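An afternoon at Civberg: how they look after the table cell

I finally got my visit to Civberg in May, and I spent nearly all of it parked at one robot cell called Norum. 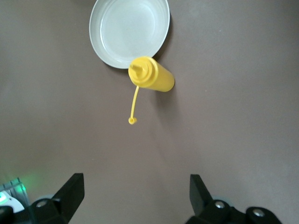 Daichi Takeda runs the cell and he was happy to let me hang around and ask dumb questions. The arm sorts and moves kitchen stuff, plates and squeeze bottles and so on, and I'd pictured some fancy upkeep plan. It's a clipboard! Every morning at 8 he wipes the black fingertips with a damp cloth, then goes over the bolts at the base of each finger with a small hex key. They do work loose, he told me, and the first sign is usually a plate landing a little crooked.

The counter on the screen read 2,905 grips since the last fingertip change. He swaps the tips as a pair, never just one (he tried that once and spent the rest of the day chasing a tilt). I got to watch a swap and it took him 7 minutes, including hunting for a dropped washer under the bench.

After that comes the part I liked best. The arm opens the fingers wide, closes them on a little gauge block from Rillach, and does it again, 3 times in all. If the readings agree, he signs the sheet. If they don't, the bracket comes off and he starts over — he had a few words to say about that bracket.

He also blows dust out of the metal fins at the wrist whenever he remembers, which he admitted isn't on the clipboard yet. I ran out of time for the Higuchi line next door, so that'll have to be another trip.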